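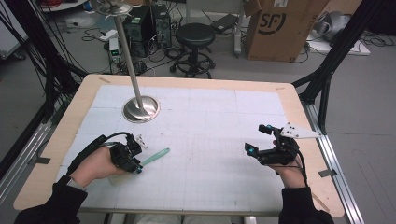

A mint-green handle held over the gridded paper, with the metal stand toward the back left of the table.

Follum moves small-item work to paper-covered tables

The household goods room at Follum has changed the way its tables are set up for work with small utensils and stands. The new layout came into use in July and applies to all 6 tables in the room.

Each table is now covered with white paper sheeting printed with a faint grid. The sheeting stops short of the edge, so a border of pale wood stays exposed on the sides. Until this summer, items were placed directly on the wood, and light-colored handles were set out on a gray mat.

The paper comes from Furnudis in sheets and is laid with narrow seams. Creases are accepted as long as an item with a flat base stands level across them. A sheet is replaced when it tears or when the printed lines can no longer be read. Small specks are not a reason for replacement. The room expects to use around 600 sheets a year.

Stands go toward the back of the table and handled items are brought in from the front. According to Sigrun Rønning, who wrote the layout instructions, the main gain so far is in putting stands back in the same place after a table has been cleared. "You read the position off the lines. Before, people used bits of tape, and the tape moved," she said.

Polished metal remains a difficulty. A stainless-steel base picks up curved reflections from its surroundings, and its outline can be harder to judge against white paper than against bare wood. Rønning said the position of a round base should be read from the grid lines just outside the rim and never from lines reflected in the metal. Pale beige items have a related problem, as they tend to blend with the sheeting. The instructions allow a darker sheet under them, but only for the item concerned.

Strongly tinted handles, including the mint-green ones, need no special treatment. They are handled with the rounded end clear of the paper until the item is set down.

The earlier layout, drawn up with Engström, stays valid for items too large for the sheeting. Two tables will be kept free for those on Friday mornings from 9 o'clock. The Drimell room, which uses the same tables, will keep its gray mats through the fall and then decide whether to change over.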